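From: Hưng Lương
To: gulledum-water list
Subject: Re: [gulledum-water] Pressure drop at the top end, Prumandale line
Time: 7:42 pm

On the top-end pressure question, Ritchie wrote:

> Since the change to the new pump controller the tanks past the second
> gate fill very slowly. I get a decent flow at the house but next to
> nothing at the upper trough. Is the cut-in set too low, or is the pipe
> undersized? I would rather not dig up the Prumandale line if I can
> avoid it.
>
> Also, does anyone still have the old pipe sizes written down?

The cut-in setting won't account for it. I went through the log on the Nerkau controller and it starts the pump at 232 kPa, same as the old pressure switch. If the cut-in were the fault you would see it at the house as well.

Static head first. The upper trough sits 20 m above the pump shed. Each metre of lift costs 9.8 kPa, so you lose 196 kPa before any water moves. At cut-in that leaves 36 kPa to cover friction in the whole run, fittings included. The old pump held a higher running pressure between cycles, which hid this. The Nerkau unit throttles back to hold its setpoint, and the setpoint is still the factory one.

Pipe sizes, from the back of my notebook: 50 mm poly from the shed to the second gate, then 32 mm to the trough. The 32 mm section is the expensive part. If the flow is halved, friction loss falls to a bit under a third, so a smaller float valve orifice may fill the trough more steadily than the current one, which hunts.

I would do this in order:

1. Read the gauge at the second gate with the trough valve shut, then open. Send me both figures.
2. Clean the inline filter. Mine was 70 per cent blocked in October and I had blamed the pump.
3. Raise the setpoint in small steps, checking the joiners each time. The 4 older joiners near the Gulledum boundary are metric-to-rural adaptors and I don't trust them.
4. Only then talk about digging.

Do not raise the cut-in without checking the air charge in the pressure tank. It should be set slightly under cut-in, with the pump off and the line drained.

Spreadsheet to follow once I have the gauge readings.

Hưng
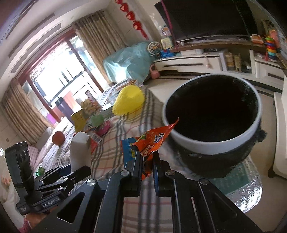
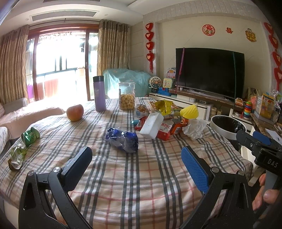 Reading time: 2 min

Postscript for anyone copying the figures: the lift was measured with a water level along the fence, trough float to pump outlet. It does not allow for the dip at the creek, which makes no difference to static head but does trap sediment. Flush from the low point before taking gauge readings.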